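Washing machine stops with water inside, door stays locked
Posted in Home and Appliances, 30 Aug 2025

Ese Tijani
Hello all. I have a Drometti front loader, bought second hand in January. Since last week it stops before the spin and the water stays in the drum. The display shows E26. The door does not open, and my work shirts are inside. I already switched it off for one night and tried again, the same result. I live in Utholm on the third floor, and the repair shop wants 100 only to come and look. Is there something I can check by myself before I pay? I have basic tools but not much experience.

Ailsa Hepburn
First unplug it and close the water tap. Then look at the bottom right of the front, there should be a small flap. Behind it is the pump filter. Put a flat tray and old towels on the floor, because more water comes out than you expect, and turn the filter slowly to the left. Let it run, close it, empty the tray, and repeat until it stops. Only then take the filter out completely.
In mine I found a coin and a lot of gray fluff. Shine a light into the hole also — the little wheel inside should turn with some resistance when you push it with a pencil. If it is stuck, maybe a hair pin is under it.
When the water is out, wait a few minutes and the door should open.

morsy_3242
pump is dead, buy a new one

Ailsa Hepburn
It can be the pump, but I would not order it yet. Check also the drain hose behind the machine. If somebody pushed the machine too close to the wall, the hose folds and the water has no way out. After cleaning, run the short rinse program with an empty drum and listen. A humming without water moving means the pump needs changing, and then you must give the seller the full model number from the door sticker.

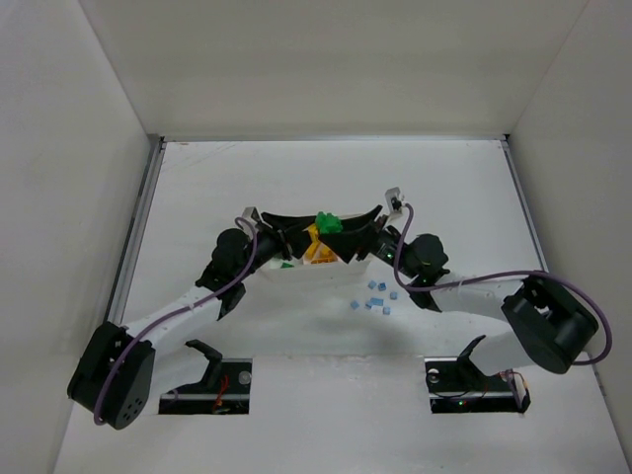 Please do not pour Clirex or another drain cleaner in the drum, it can damage the rubber seal. Write again what you found in the filter.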